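Orwood Bottle Sort
3 min read

Teleoperated demonstrations of a two-arm robot sorting pill bottles into clear plastic bins. Release 2, October.

## Contents

- 419 episodes, 39 of them held out for evaluation
- Two operators, identified in `meta.csv` as `op_a` and `op_b`
- One camera at each wrist, joint positions, gripper opening, and commanded targets
- One text instruction per episode

Episodes that ended in a dropped bottle are kept and marked `outcome=drop`. Filter them out if you train plain behavior cloning. Wyss (our baseline policy) was trained without them.

## Collection

Operators drove both arms from a leader pair built on the Dallach kit. Leader and follower joints map one to one, with no scaling. Gripper commands are absolute. Either arm may pick, and operators were told to avoid crossing the arms over a bin.

Starting positions were set by hand before each episode. Some bottles start on the table and others may already be in a bin. Bottles vary in tint, width and contents, and all labels in `meta.csv` refer to the bottle, not the pills inside.

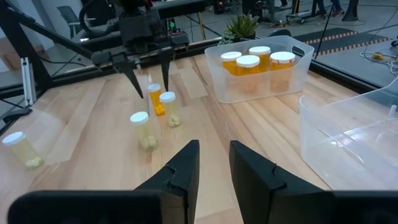 Timestamps come from the control computer. Wrist images are aligned to the nearest joint sample, and the offset is stored per step in `dt_img`. Check this column before resampling.

## Known problems

- Transparent walls and bottles give unreliable depth estimates. No depth is included.
- Background is not masked. People and equipment move behind the table in many episodes.
- Episode 489 in the raw numbering has a frozen left gripper channel. Raw numbers are not contiguous.
- Release 1 used the Gutier gripper calibration. Do not mix the two without converting.

Maintainer: Wanpen Inthanon

Contact | Copyright Orwood | Back to top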